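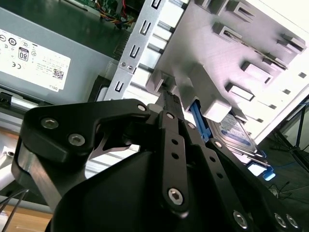
Figure 3. Gripper and open desktop computer case.

Home Issue Contents Authors Search

4. Who gets to be the subject of the sentence?

So far I've treated the episode summary as a kind of promise, a few short lines that tell you who will cry and who will storm out of the restaurant. In this section I want to slow down and look at the grammar, which I know sounds like a dull way to spend time with reality television. I had a great time with it! The summaries for Sterutville are tiny (most run to three or four sentences) and every one of those sentences has to start with somebody. Who it starts with matters a good deal to the cast, and, as I found when I began asking, to the people who write them.

The set I worked from has 420 summaries, all from the Ceria on-screen guide, covering Sterutville and its spin-off Zonby. I read each one alongside its episode and wrote down the grammatical subject of every sentence, the verb, and whether the thing promised took up more than a minute of screen time. Razia Cheema coded the same material on her own and we argued over the leftovers. Most of our arguments were over "tensions rise," which has no person in it at all and which we ended up putting in a class by itself, under the working name of weather sentences. I still like that name, though one early reader of this paper hated it.

The plainest pattern is that the person who acts first in the summary is very often the person who reacts in the episode. "Dionne confronts Marla about the lake house" sounds like Dionne's scene. Watch it, and you get forty seconds of Dionne talking and then a long, long stretch of Marla – Marla in the car, Marla on the phone to her sister, Marla in the confessional chair wearing a different blouse. The summary gives the verb to Dionne and the cut gives the hour to Marla. I had guessed this would happen now and then. I hadn't expected it to be the ordinary way of doing things in both shows.

Nivaldo Brandão wrote guide copy for both series and was kind enough to go through a stack of his old ones with me. He told me the rule he worked under was simply to open with the name viewers would recognize fastest, and that new cast members had to wait their turn. "You don't lead with a cousin," he said. Once I had that in my head I saw it everywhere. Cousins, ex-managers, half-siblings and business partners are all over these summaries, but they turn up as objects: somebody meets them, sues them, forgives them, or finds out they exist. In Zonby's first season a new arrival called Tavi is mentioned in seven summaries before she gets to start a sentence, and when she does, the verb is "returns."

Verbs deserve a word too. The writers have a small drawer of favorites and they reach into it constantly. "Confronts" covers anything from a screaming match to a slightly cool brunch. "Reveals" is used for secrets the audience has known since the previous season. "Considers" nearly always means that nothing will be decided, and a moving van or a divorce lawyer is probably a whole season away. Poul Arnardóttir, in his commentary on an earlier draft, suggested that regular viewers learn this private dictionary and read the summaries through it, much as people learn to read real estate listings. I think he's right, and the comments in the next part back him up pretty well. 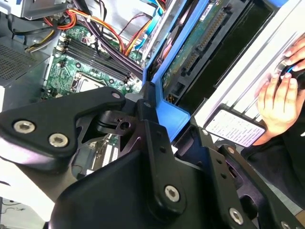
4.1 What viewers said they expected

To get at expectation I used the public comment threads under the Ceria guide pages. There were 3,000 comments in the set once duplicates and plain spam were gone. Enda Ó Riain helped me pull out the ones that mentioned the wording of the summary itself, as opposed to the show, the cast, or somebody's hair. That left 101, which is a small pile, and I don't want to lean on it too heavily. They're wonderful reading all the same.

A lot of these viewers are better critics of the form than I am. One wrote that if a cast member "reaches out" to another, you can safely go and make dinner. Another kept a running grumble, thread after thread, that the fight in the last line of the summary always lands in the last two minutes and then gets finished the following week. (I checked this for Sterutville and the grumble is mostly fair, apart from the reunion specials, where the fight tends to come early and the apology is saved for the end.) A third viewer simply copied out the summary and replaced each verb with "talks to." It was still accurate.

What I didn't find much of was anger. I had gone in with the idea that people would feel cheated when a "wild showdown" came down to two women disagreeing over a seating chart. Some do say that. Far more of them treat the gap as part of the fun, a bit like guessing at a wrapped present you know is socks. They quote the line, they make their bets, and they come back after the episode to say who won. The summary gets read twice, once as a forecast and once as a joke, and it seems to hold up fine both times.

There is one group for whom it doesn't work like that. Viewers who came to Zonby without having seen Sterutville were lost by the very first words. A summary that opens with three first names and a grudge is no help if you don't know the grudge. Jihad Hourani makes a similar point about long-running soaps in his unpublished Bošković lecture, where he calls the guide listing "a door with the key left on the inside." I'd only add that reality shows change casts faster than soaps do, so the door gets locked more often.
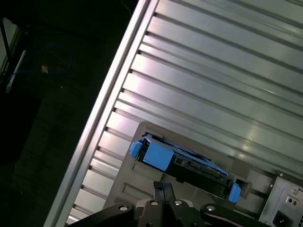
Did the longer summaries give away more of the episode?

Length made very little difference. The longer ones added more names and more places, but the outcome of the main argument was left out of nearly all of them, long or short.

That was a mild surprise to me, and it sent me back to the reunion specials, which have the longest copy of the lot. They list almost every person on the couch and hardly a single thing that any of them says. I take up the reunions properly in Section 5, together with the mid-season trailers, where the wording is spoken over footage and the viewer has a fair chance of catching the trick while it's being played.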